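Numov 40 Humidity-Sensing Bathroom Fan

Quiet extract fan for bathrooms and shower rooms, ceiling or wall mounted. Fits a standard 6-inch round duct. Comes in white, with a plain square cover that pulls off for cleaning.
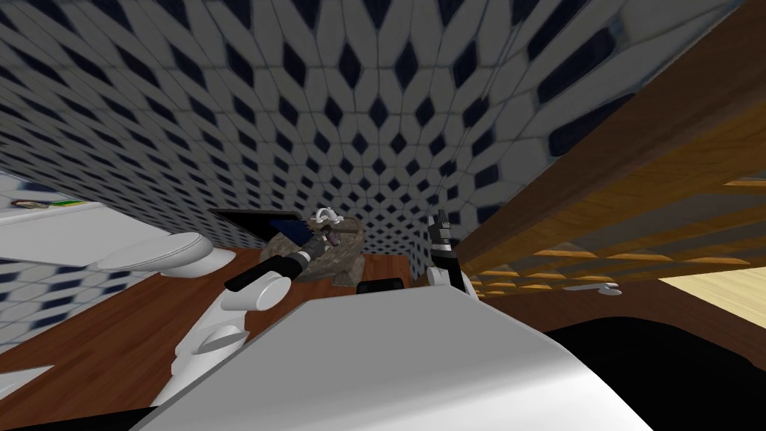
Frauke Kuhlmann

The Numov 40 replaces the older Ruvetska pull-cord fan in our range. It uses the same mounting holes, so anyone swapping one for the other can keep the existing screws and ceiling opening. The wiring is different. The old fan needed a switched live only, and the new one needs a permanent live as well if you want the humidity sensor to work.

The sensor sits behind the cover and checks the air the whole time the power is on. When humidity climbs quickly, as it does during a shower, the fan goes to full speed. It drops back to low speed once the reading has settled and then shuts off after the overrun time. You can set the overrun with the small dial next to the terminal block. It ships set to 13 minutes, and most people leave it there. 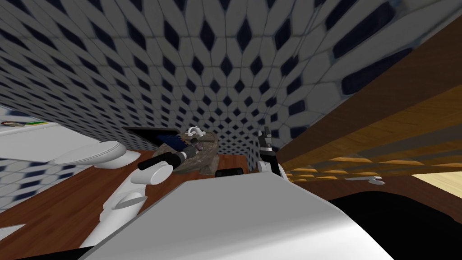 Low speed is meant for background use and can be left on day and night. If you find the fan starting up on damp spring mornings when no one has been in the shower, turn the sensitivity dial down one notch and leave it for a few days before changing it again.

Duct runs should be as short and straight as the building allows. Every bend costs airflow. Flexible duct is fine for the last short piece at the fan, but pull it tight, and use rigid duct for the rest. In a cold attic, insulate the whole run and slope it slightly toward the outside vent so that water can't drain back into the motor.
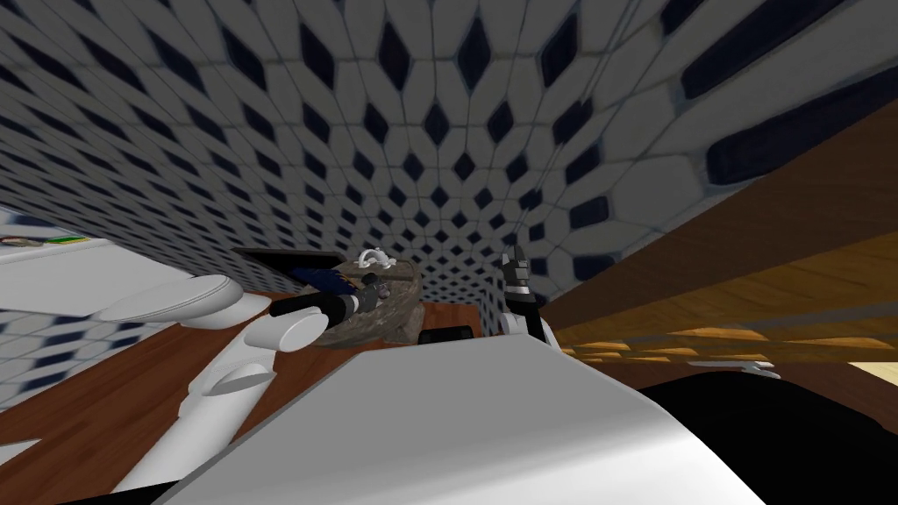 Air also has to get into the room. If the door fits tightly against the floor, trim it or fit a door grille. Many of the complaints we get about weak fans come down to this.

Clean the cover with warm water and a little dish soap. Turn the power off at the breaker first. Brush dust from the blades with a soft dry brush, and don't spray anything into the housing.

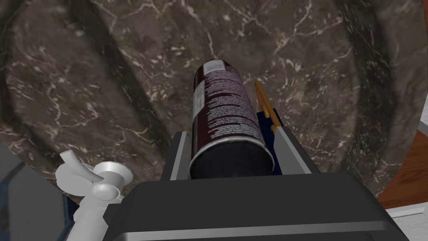 The motor has sealed bearings and needs no oil. The backdraft flap can be lifted out by hand and rinsed in the sink. Put it back with the hinge at the top.

In the box: fan, cover, backdraft flap, four screws, drilling template, instructions.

Not included: duct, outside vent, Heitmann trim ring for oversized openings (order no. 272).

Warranty: 6 years on the motor, two years on the sensor and all other parts. Keep your receipt.

Spare covers and flaps are in stock. For wiring questions, ask for Henrik Wiegand at the parts desk.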